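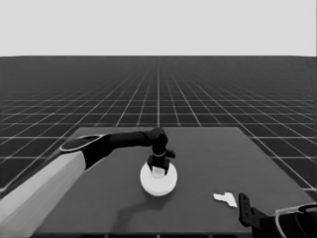 Qui sommes-nous

L'école de reliure Orbán est un établissement privé d'enseignement technique installé à Ellham, dans les anciens locaux d'une papeterie de gros. On y apprend la reliure à la main, la dorure, la restauration de livres courants et la fabrication de boîtes de conservation. Les cours sont donnés en français et en anglais, selon les groupes.

Notre histoire

L'école a commencé comme un atelier. La maison Orbán reliait des registres pour les notaires et les paroisses de la région, puis des thèses et des collections de revues. Quand les commandes de registres ont baissé, l'atelier a ouvert ses établis à des élèves le soir, d'abord deux, puis une petite classe. L'enseignement a pris le dessus en quelques années et l'activité commerciale a été séparée de l'école. Elle existe toujours, sous le même nom, au rez-de-chaussée du bâtiment, et continue de prendre des travaux de particuliers.

Concetta Pellegrini dirige l'école depuis le départ du dernier relieur de la famille. Elle a été formée à la reliure souple en parchemin et enseigne encore la couture en deuxième année. Les autres enseignants sont des professionnels en activité, qui partagent leur semaine entre leur propre atelier et le nôtre.

Les formations

La formation longue dure deux ans. La première année porte sur le corps d'ouvrage : pliage, grecquage, couture sur rubans et sur ficelles, endossure, mise en place des plats. Les élèves travaillent en toile et en papier avant de passer au cuir. La seconde année est consacrée à la couvrure en plein cuir, à la parure, au titrage et à une introduction à la restauration. Chaque élève rend à la fin un ensemble de 5 volumes, dont un réparé à partir d'un exemplaire abîmé de notre fonds.

Les stages courts ont lieu hors des périodes de cours, généralement en juillet et en novembre. Ils sont ouverts aux débutants, sauf ceux de dorure, pour lesquels il faut savoir couvrir un livre. Le papier à la colle, la reliure japonaise et les boîtes à chasses sont proposés tous les ans. La marbrure dépend de la disponibilité de l'intervenant.

Les bibliothécaires et archivistes en poste peuvent suivre un module de petites réparations, sur place ou dans leur établissement. La bibliothèque municipale de Ludinton nous confie ce module depuis plusieurs années pour son personnel.

Les locaux et le matériel

L'atelier principal occupe le premier étage. Il compte des cousoirs, des presses à percussion, deux cisailles et un massicot à main que les élèves utilisent seulement en présence d'un enseignant. La dorure a sa propre pièce, à l'abri des courants d'air. Les fers et les roulettes viennent en grande partie de l'atelier d'origine. La collection comprend 800 fers à dorer, classés par motif, que l'on emprunte en signant le cahier.

La bibliothèque de l'école réunit plus de 3000 ouvrages : manuels, catalogues de vente, livres conservés pour leur reliure. Elle est réservée aux élèves pendant la journée et ouverte aux visiteurs à partir de 17 heures, sur demande. Le prêt à domicile n'est pas possible.

Les cuirs proviennent de la tannerie Gikudow, avec laquelle nous travaillons de longue date. Les élèves peuvent acheter des chutes au poids auprès du magasin. Les cartons, la toile et la colle de la première année sont compris dans les frais de scolarité, les outils personnels ne le sont pas. Une liste est envoyée avec la confirmation d'inscription.

Admission

Aucun diplôme n'est demandé. Les candidats à la formation longue envoient une lettre et passent une demi-journée à l'atelier, où on leur fait plier, couper et coudre un cahier simple. Les réponses partent au mois de mai. Pour les stages, les places sont attribuées dans l'ordre d'arrivée des inscriptions et l'acompte n'est pas remboursé en cas d'annulation tardive.

Nous rendre visite

L'atelier se visite sur rendez-vous, de préférence le matin. L'entrée de l'école se trouve dans la cour, à gauche de la porte de l'atelier commercial. L'accès au premier étage se fait par un escalier ; les personnes qui ne peuvent pas l'emprunter sont priées de nous prévenir, un monte-charge aménagé est disponible côté jardin.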